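**Handout 4: Building the two-arm booth**
Evening course, Narnis shared workshop
Notes by Ailsa Drummond, with corrections from Vasilis Nedeljković

Bring this handout and the wiring sheet from Handout 3. We will spend the first half of the session on the frame and the second half on the arms. If your group has already bolted its posts to the base, start at section 3.

## 1. What we are building

The project is a small booth that sits on a bench and holds two arms side by side. Each arm has a parallel gripper. A person should be able to put household things on the table, drive the arms over them, and record what the wrist cameras see. The course name for the build is Jevanska. You will see that name in the config files and on the lid of the parts bin.

Everything in the build can be done with hex keys, a drill, a square, a utility knife and a crimping tool. The workshop has all of these. Sign the crimping tool out on the sheet, as there is one set for the whole room.

The budget in the course packet covers the frame, walls, table surface, power supply and fasteners. It doesn't cover the arms, which belong to the workshop and stay here.

## 2. Frame

Use the aluminum extrusion from the rack by the loading door. The pieces marked with blue tape were cut for last term and are 11 mm too short for the current drawing. Don't use them for the front rail. They are fine for braces.

1. Lay the base on a flat bench and check the corners with the square before you tighten anything.
2. Put the sliding nuts into the front rail before you close its ends. You need enough for both arm plates, plus two spares for the cable clips.
3. Stand the posts, fit the corner brackets finger-tight, and measure both diagonals.
4. Tighten the bottom brackets first, then the top.
5. Measure the diagonals again.

If the diagonals differ by more than a couple of millimeters, loosen the top brackets and push the frame square by hand. A twisted frame will give you trouble later when both arms share one coordinate system, and the error will look like a software fault. Two groups lost an evening to this in June.

## 3. Walls and table surface

The walls are thin panels that slide into the extrusion slots. They keep things from falling off the table and stop the cameras from seeing the rest of the room. A plain wall makes it easy to separate objects from background. A patterned wall makes it harder. We want both kinds of recordings, so the panels must come out without taking the frame apart.

Wallpaper is the cheapest way to change a wall. Cut it 40 mm oversize, paste it, let it dry flat under a board, then trim. If you trim wet paper it shrinks away from the edge and the bare panel shows at the corners.

The table surface follows the same idea. The base board is fixed, and the printed mats lie on top. Hold a mat down with a few pieces of double-sided tape near the rail, where the arms are least likely to drag it. Wrinkles matter. A closed gripper coming in low will catch a wrinkle and pull the whole mat along with it.

Dust and crumbs show up very clearly on a light mat at wrist-camera distance. Wipe the mat down before a recording session and note in the log if you didn't.

## 4. Mounting the arms

Each arm sits on its own plate, and both plates fasten to the front of the booth. The arms reach inward over the table. This leaves the front open for the operator, and it keeps the bases out of the part of the table where most of the objects go.

- Bolt the plate to the frame first, with no arm on it.
- Have one person hold the arm upright while the other starts all the bolts.
- Tighten in a cross pattern.
- Power stays off until the cables are clipped.

The distance between plates is on the drawing. Vasilis moved it out by 50 mm after the first build because the elbows met when both grippers worked near the middle. The Bekitetti plates have slots instead of round holes, so you can still adjust a little after mounting. Push both plates to the outer end of their slots before tightening.

## 5. Cables

Most of the faults we see in class are cable faults. The usual one is a cable that is long enough in the rest position and too short at full reach. The wrist turns, the cable goes tight, the connector lifts a little, and the gripper drops off the bus.

Leave a loop at the wrist. With the power off, move the arm by hand through every position you expect to use and watch the loop. It should never pull straight, and it should never hang low enough to snag on something on the table.

At the base, run the wires along the rail and clip them. Small boards that hang from their own cables should get a clip or a bit of tape before the end of the course. They work as they are, but they get bumped when someone leans in to move an object.

Label both ends of every cable. Use L and R for left and right as seen from the front of the booth, where the operator stands. Last term half the class labeled from the back.

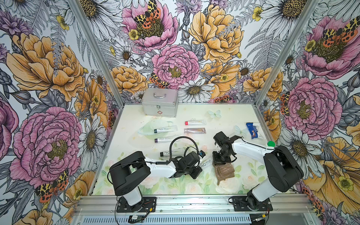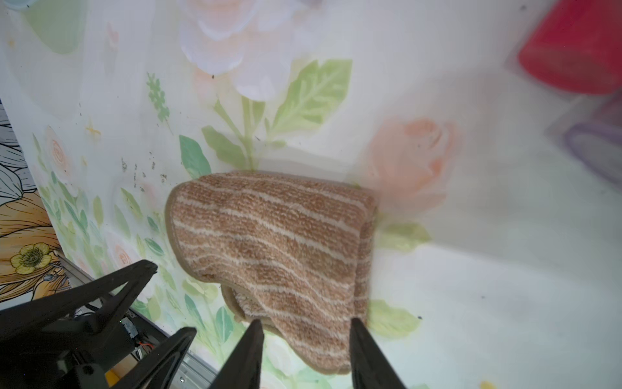
*First: both arms over the table. Second: a striped towel from a wrist camera.*

## 6. First power-up

Do this with an instructor next to you. Clear the table completely for the first power-up, mat included.

1. Check the power supply voltage with a meter before you connect the arms.
2. Connect the left arm only. Switch on.
3. Run the scan script. It should list every joint and the gripper.
4. Switch off, disconnect the left arm, and repeat for the right.
5. Connect both. Open the control program on port 2677 and wait for both status lines to turn green.

If a joint is missing from the scan, switch off and reseat the cable just before that joint. Don't change the joint IDs. They were set in Handout 2, and changing them now will make the calibration file wrong for both arms.

Keep one hand near the stop button during the first moves. Set the speed limit to the lowest value in the config. An arm with a wrong zero position can swing into a wall on its first move, and the panels dent easily.

## 7. Calibration

There are two parts, joint zeros and the camera.

For joint zeros, use the printed jig for each joint and follow the prompts. Each joint takes a minute or two. Write the offsets in the build log as well as saving them, since the file gets overwritten every time someone reruns the script.

For the wrist camera, tape the calibration board to the table and move the gripper through the poses in the list. The fingers will be visible at the bottom of the picture in every pose. Leave them there. We use the fingertips as a check: if the predicted tip position and the tip in the picture don't agree, the camera mount has shifted and you should do the calibration again.

Check focus before you start. The camera we use has a fixed lens that you turn by hand and lock with a drop of glue. Focus it for the distance at which the fingers close on an object. Things farther away will be soft, and that is acceptable for this work.

## 8. Choosing objects

Each group puts together its own box of objects. Pick things that differ in how they behave when gripped:

- something rigid with a handle
- a few tubes or similar small items that can roll or slide
- thin, shiny packaging
- at least two pieces of cloth
- one thing with a hose or cord attached
- something flat and hard to get under

Cloth is harder than it looks. A folded towel gives the gripper several edges, and only some of them are the one you want. If you come in on the fold, you lift two layers together. If you come in on the loose flap, you lift one and the rest opens out. Decide before the attempt which edge you are going for and write it in the log. Otherwise there is no way to judge the result afterward.

See-through things are hard for the camera. Put one or two in the box, but don't start with them.

Tubes should be placed with some space between them for the first exercises. Once your group can pick single tubes without trouble, let them touch and overlap. Don't place anything under a forearm on purpose until you have practiced backing the arm out.

Nothing sharp, nothing open that can leak, and nothing heavier than the limit written on the arm base.

## 9. Exercise for this session

Work in pairs, one person driving and one keeping the log. Switch halfway.

**Part A.** Pick up a rigid object with the left arm and set it down on the right half of the table. Then do the same in the other direction with the right arm.

**Part B.** Bring both grippers over the middle of the table, one at a time, and find the closest distance you can hold without the wrists touching. Write it down. You will enter it as the safety margin in Handout 5.

**Part C.** Unfold a towel that has been folded once. You may use both arms. Stop if the mat moves, fix the tape, and start that attempt over.

For each attempt, log the object, the arm, the starting position, the grip you planned, and what happened. Failed attempts count the same as good ones and should be saved. If you have to reach in and move something by hand, end the recording first.

## 10. Common problems

**Gripper closes but doesn't hold.** Check the pads first. If they are clean, the gripper may be reaching its force limit early. The setting is under `grip_limit` in the config.

**Arm shakes when stretched out.** Usually a loose plate. Tighten the bolts and try again before touching the control gains.

**Picture freezes for a moment.** Both cameras are on the same USB hub. Move one to the port on the back of the computer.

**Arm stops halfway with no message.** Look at the wrist cable. See section 5.

**One arm seems to be off by a constant amount.** Measure the plate position again and compare it with the value in the config. If the plate was shifted in its slots, the value has to be changed too.

## Before next time

Finish clipping the cables, and copy your offsets into the shared log on Kos (the workshop server; the login is on the inside of the cabinet door). Read section 2 of Handout 5, on recording with both arms at once. Groups that haven't finished the walls can use the room until 9 p.m. on any open evening. Leave the arms folded in the rest position, switch off at the supply, and put your objects back in the group box with the lid on.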